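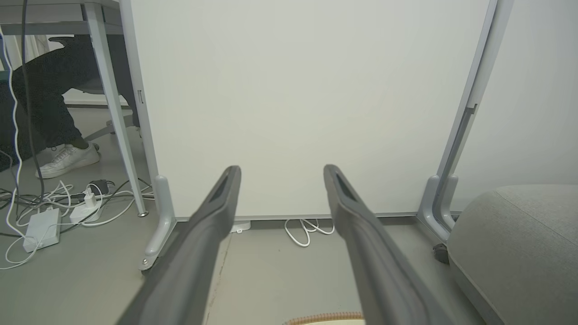 ドルノンの長い水

『ドルノンの長い水』（ドルノンのながいみず）は、コステル・カドリッチ（Costel Kadrić）による長編の科学評論である。水の乏しい高原に人が住みつづけるにはどうすればよいかという一つの問いを、地質学、土木、家計、法律、料理にまで踏み込んで追いかけた大作で、初版の本文は1,681ページに達する。刊行元はブリンドスカ出版局。邦訳はハマ書房から全7巻で出ており、索引だけで最終巻の半分近くを占める。この索引がまた読んで面白い。

概要

舞台となるドルノンは、雨が冬に偏り、夏には川がほぼ消えてしまう架空の高原都市である。著者はこの都市の地形図、井戸の深さ、屋根の勾配、住民の職業構成までを設定したうえで、向こう100年間の水の出入りを年ごとに計算してみせる。物語らしい筋はほとんどなく、登場人物も名前で呼ばれることはまれだが、数字が積み重なるにつれて都市の暮らしがありありと立ち上がってくる。ある年の干ばつで共同浴場の営業日が減らされ、翌年の収支表で石けんの消費がわずかに落ちる、といった細部を見つけたときの喜びは格別である。

書名の「長い水」とは、同じ水が土地にとどまっている時間の長さを指す著者の造語である。降った雨がその日のうちに川へ出てしまえば短い水、地下や樹木、貯水槽、台所を経てゆっくり出ていけば長い水となる。カドリッチは、水の量を増やす努力にくらべて水を長くする努力が軽んじられてきたと論じ、全編をこの主張の検証に充てた。

構成

第一部「岩」は高原の成り立ちを扱う。難所として知られ、ここで読むのをやめる人も多い。玄武岩の割れ目に関する記述が延々と続くのだが、後の巻で井戸の配置が問題になると、この部分がみごとに効いてくる。再読の際にはぜひ図版を手元に開いておきたい。

第二部「屋根」では、雨水を集める仕組みが論じられる。瓦の材質による水質の違い、樋の掃除の頻度、隣家の木の葉が落ちてくる場合の取り決めなどが並び、最後に置かれた「樋をめぐる訴訟」は架空の判例集の形をとっている。文体の模倣が巧みで、この章だけを独立した短編として推す読者もいる。

第三部「家」は家庭内の水の使い道を部屋ごとに追う。台所、風呂、便所、洗濯場と進み、野菜を洗った水が何度まで別の用に使えるかを表にまとめている。洗濯の章では布の種類や汚れの程度によってすすぎの水量を変える試算が示され、色落ちしやすい衣類を分けて洗うことの損得まで検討される。初版でもっとも反響の大きかった部分であり、家事を工学と同じ精度で書いた点が高く評価された。 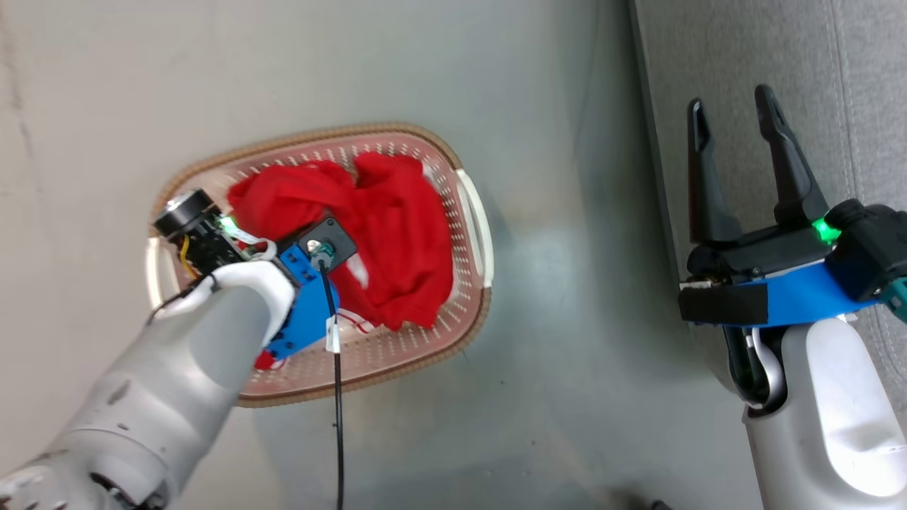
洗濯かごと赤い衣類

第四部「法」は水利権の歴史と、著者の提案する新しい配分制度を述べる。中心となるのが後述のフェイサ方式である。第五部「百年目」は全編の結びにあたり、計算の最終年のある朝を、蛇口から水が出るまでの経路だけで描く。数式は一つも出てこない。ここまで読み通した者には、岩の割れ目も瓦も判例もすべて見覚えのあるものとして現れ、胸が熱くなる。

フェイサ方式

作中で提案される水の配分法で、ドルノンの西にあるという谷フェイサの慣習に由来する設定になっている。各世帯は使った量に加えて、使った水を次に誰へ渡したかを申告する。庭木に回した水、隣の工房に譲った水は、渡した先の用途に応じて翌年の割り当てに戻される。下水にそのまま流した分は戻らない。

カドリッチはこの方式の欠点も率直に書いている。申告の手間が大きいこと、一人暮らしの高齢者が不利になりやすいこと、譲り先をめぐって近所づきあいが商売じみてくることなどである。とりわけ最後の点については、第四部の補論で反論と再反論を何度も往復させており、著者自身が決着をつけかねている様子がうかがえる。補論の末尾で試算がやり直され、世帯の80パーセントが参加すれば制度は保たれるという結論が出るものの、その前提となる漏水率の値は改訂版で変更された。

成立

カドリッチは測量の仕事のかたわら、貯水池の管理記録を読み比べる中で本書を構想したという。初稿は数表だけからなる薄い冊子で、仲間内に配られた。文章が加わったのは、冊子を読んだ編集者から「この都市では朝に何を飲むのか」と尋ねられたのがきっかけで、著者は返事として茶の淹れ方に関する長い手紙を書いた。手紙はほぼそのままの形で第三部に収められている。

執筆中、著者は設定の変更を自らに禁じていた。いったん決めた降水量は、後の議論に不都合であっても動かさない。このため計算の途中で都市が深刻な渇水に陥り、原稿が長く止まった時期がある。抜け出す手がかりになったのは第一部で何気なく触れていた浅い帯水層で、その発見の経緯は脚注に日記の形で残されている。本書を代表する脚注として、愛読者の間ではページ番号だけで通じるほど親しまれている。

評価

刊行当初は、分量の多さと分類のしにくさから書評の対象になりにくかった。科学書の棚に置く書店もあれば、幻想文学の棚に置く書店もあった。流れを変えたのは批評家マグナス・テナント（Magnus Tennant）の長文の評で、テナントは本書を「帳簿で書かれた叙事詩」と呼び、資源の枯渇を扱う書物にありがちな脅しの調子がどこにもないことを称賛した。一方で、ドルノンには移民も戦争もなく、人口の増減が穏やかすぎるとも指摘している。

この指摘に対し、カドリッチは改訂版の序文で大筋を認め、人口が急に増えた場合の別計算を付録として加えた。付録では貯水槽の増設が追いつかず、都市は途中で隣の谷へ一部を移すことになる。本編より暗い展開ながら、移転先での最初の樋の設計図には思わず見入ってしまう。

専門家からは、地下水の涵養速度をやや楽観的に見積もっているとの批判がある。また、農業用水の扱いが家庭用水にくらべて簡略であることもよく挙げられる。著者は後者について、続編で取り組みたいと述べているが、書名も時期も明らかにされていない。

日本語版

邦訳は単位の換算と図版の描き直しに手間がかかり、第一巻が12月に出たあと、完結までに長い間隔が空いた。造語「長い水」の訳は当初「滞留水」とされていたが、校正の段階で現在の形に改められた。結果として書名が覚えやすくなり、簡潔で美しい訳語だと評判がよい。

各巻には訳者による用語集が付く。瓦や樋の部位の名称には建築の専門語を避けて日常の語があてられ、原語との対照表は巻末にまとめられている。第三部の茶に関する手紙は訳文のリズムがすばらしく、朗読会でもたびたび取り上げられる。

派生作品と読者活動

愛読者のあいだでは、作中で第一貯水槽に水が入ったとされる6月18日を「満水の日」と呼び、好きな脚注を持ち寄って読み合う催しが開かれている。紙工作でドルノンの街区を再現する人、作中の収支表を表計算で組み直して誤差を探す人など、楽しみ方は幅広い。これまでに約100件の誤記が読者から報告され、その多くが改訂版に反映された。著者は謝辞の中で報告者の見つけた誤りを一つずつ紹介しており、直してもらったことを心から喜んでいるのが伝わってくる。

第二部の判例集は朗読劇になったことがある。樋の持ち主と落ち葉の持ち主が法廷で言い争う一幕もので、台本は改訂版の付録には収められていない。

関連項目

雨水利用
帯水層
水利権
思考実験
架空の都市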